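A Visit to the Animal Book Fair in Putstead

I arrived in Putstead in the morning by the slow bus, with a bag of sandwiches and one copy of each book I wanted to have signed. The fair is held every September in the old school near the river. It is for people who write true stories about their own animals – mostly dogs and cats, but also a donkey, a blind goose and one very old tortoise. I had read about it for three years before I finally went.

The entrance is on the side of the building and it is badly marked. I walked past it two times. Inside, you pay at a small desk and you receive a paper map with the 25 tables on it. The map was correct except for table 14, which had been moved to the corridor, where the light was much better and where I stayed the longest.

At table 14 was Noreen Hayat. She wrote "Gondal Sleeps on the Stairs", the story of a gray cat who came to her house during a storm and stayed for seventeen years. I have read this book four times and I cried at the same place each time, when the old neighbor leaves his chair on the porch for Gondal and then moves away. I told her this and she laughed and said her brother cries at a different place, at the part with the fish. She prints the book herself and has sold 2,094 copies, nearly all of them by mail. She keeps the number in pencil inside the cover of her own copy.

We spoke for a long time about names. In her first version the cat had another name, because she was shy to use the real one. Her readers did not notice, but she felt that she was writing about a stranger. So she went back and changed it on every page by hand.

At eleven there was a reading in the music room. Everett Marchetti read from "Odent and the Winter Dog". Odent is the horse. The dog has no name until the last chapter, and I will not write it here. He reads slowly and he does all the animal voices the same, very low, and after some minutes you accept it. A little girl in the first row asked if the horse is still alive. He said yes, and fat. 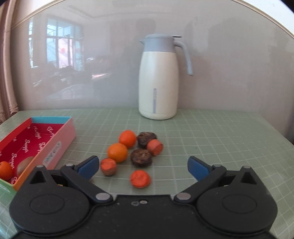

After lunch I went to the class on how to begin an animal memoir, given by Sidra Satti. It was the part I was most nervous about, as I have been trying to write about my rabbit Trikora since the spring and I have only the beginning, in five versions. She asked us to write down the first thing our animal ever did in our home. Then she asked us to write the last thing, and to put the two sheets on the desk with a wide space between them. It made me think of the two blue finger pads in the photo, open and well apart, with the small round objects ahead of them on the table. The book is what lies in the space, she told us, and we should not be in a hurry to close it. I wrote that Trikora bit the curtain. For the last thing I wrote only one line and I turned the sheet over.

Next to me sat Noman Jafri, who is writing about two budgies. He had already 2,584 words and wanted to know if this was a chapter. Sidra said it was a chapter if something was different at the end of it. He looked through his papers for a good while and then drew a line under page six.

The class took longer than planned, so I missed the talk about cover pictures. I am sorry for this. I was told later that the speaker showed old covers beside new ones and that people argued a bit about whether a cat should look at the reader. I think it should look away. My own cat never looked at anybody who held a camera.

I bought four books in the end. The one I started on the bus is by Junaid Pirzada, about a shop dog who sleeps under the counter and knows every customer by the shoes. It is printed in very small letters and there are some mistakes in it, but the dog is real on each page. In the second chapter he refuses to let the baker's wife leave with the wrong umbrella.

For those who want to go next year: bring cash, as only a few tables take cards. The tea is good and the coffee is weak. Animals are not allowed in the building, which many visitors find strange, but there is a wall outside with shade and a water bowl, and people take turns to sit there with the dogs. I sat there myself before I left, with an old brown spaniel who leaned on my leg – her owner was inside buying a book about a spaniel. The last bus goes at half past six from the bridge.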